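Manipulation Cell Equipment Group
Minutes of the October meeting, Bustenby workshop, upstairs room

Present: Yasuo Hattori (chair), Lamisi Adjei, Jenő Szalai, Moushumi Karunaratne (minutes)
Apologies: Setsuko Koyama, who sent written comments on items 3 and 5

The meeting opened at 10.15.

1. Minutes of the last meeting
Agreed, with one correction. Under item 4 the quote from Catach was for two grippers and one controller, and the minutes had it the other way round. MK has changed the file copy.

2. Current work on the table task
JS reported on the flag and tray task. Two views of the table were tabled.
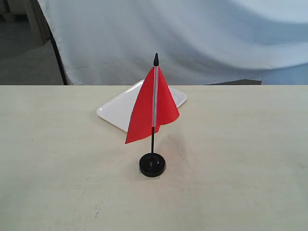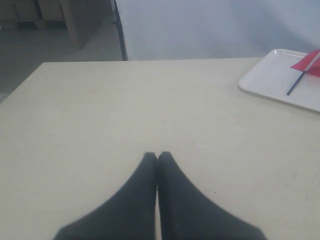 Flag and tray task, Bustenby. First view: flag standing on the table. Second view: flag lying across the tray, gripper fingers at the front.

JS said the desk flag has been kept as the main object for this round. The pole is thin and the cloth folds differently each time, and both matter for the fingertip question under item 3. LA asked whether a second object should be brought in before the new parts arrive. JS would prefer to finish the present set first. Agreed.

The present set stands at 183 runs against a plan of 200. JS expects to finish before the next meeting if the cell is not needed for anything else. YH confirmed that it is not.

LA noted that the backdrop has creased again and asked for it to be steamed or replaced. See item 4.

3. Gripper fingers
Three options were discussed.

(a) Keep the present fingers and buy spare tips only. This is the cheapest option. JS said the tips are fine for the tray but he is less happy with them on thin round things such as the pole.

(b) Buy the narrow finger set from Kinoshita. Lead time is quoted as six weeks. The fingers fit the mount we have. LA has handled a pair at the Tamano site and thought them well made, though the pads are glued on and would need to go back to the supplier for replacement.

(c) Buy the Catach gripper complete. This would mean a new mount and new cabling and would take the cell out of use while it was fitted. YH asked how long for. JS could not say without seeing the drawings, which Catach have promised twice and not sent.

SK's written comment was that (c) should not be considered in this budget year. She would support (b) provided that the pads can be bought separately, and asks that we get this in writing.

MK asked whether one set of narrow fingers would be enough for both cells. JS said no, as the second cell has the older mount. LA thought an adapter could be made in house. There was some discussion of this and it was left open.

Agreed to go for (b), one set, subject to the answer on pads. Option (c) to be looked at again when next year's figures are known.
Action: JS to write to Kinoshita about pads and confirm the lead time.
Action: LA to find out whether the adapter can be made at Tamano and what it would cost.

4. Table, backdrop and small items
The table top is marked but sound. YH asked if the scuffs were a problem. JS said not for the work itself, but he would like a spare top in store so that a swap can be made between sets and not in the middle of one. A price has been asked for.

Backdrop: LA proposed a heavier white cloth on a proper rail. The present one has to be pulled straight by hand and it does not stay. MK had priced a rail at £74 including brackets, without fitting. Agreed to buy the rail. The cloth to wait until samples have been seen, as the last order was a much creamier white than the catalogue showed.

Wrist cameras: one spare cable left. Agreed to order four. LA asked that they be the longer type, as the short ones pull at full reach.

Trays: JS asked for a dozen more of the same white tray, all from one supplier. Mixed batches last year had slightly different rims and this caused trouble when the sets were compared. Agreed.
Action: MK to order rail, cables and trays.
Action: LA to get cloth samples.

5. Budget
MK went through the sheet. After the finger set, the rail and the small items there will be £49 left on the consumables line and nothing committed against the repairs line. YH said the consumables line was too tight with half the year to go, and that some of the tray cost could fairly be put against the project instead. MK to ask the finance office if this is allowed.

SK's written comment asked for a list of everything over two years old in both cells, with a guess at when each will need replacing, before any bid is made for next year. There was general support for this. JS said the list exists in part but stops at the arm controllers. He will fill in the rest.

LA said the bid should include training time as well as parts. Last time the new camera mounts sat in a box for most of a month while everyone was busy with other things. YH agreed and asked for a line on it in the draft.
Action: JS to complete the equipment list and send it round.
Action: MK to draft the bid, two pages at most.
Action: MK to speak to finance about the tray cost.

6. Visit to Tamano
LA is going over to look at the adapter question and has room in the van. JS would like to go. YH asked that one of them bring back the torque driver lent to Tamano in the spring.

7. Any other business
The goods-in door is sticking. YH has reported it. Until it is fixed, parcels are to be signed for at the front desk, and anyone expecting a delivery should let the desk know the supplier's name.

MK asked for orders to be sent to her on the form and not by message. Two were nearly missed.

The meeting closed at 11.40.

Next meeting: same room, SK to chair. Quotes for the table top to be sent round beforehand.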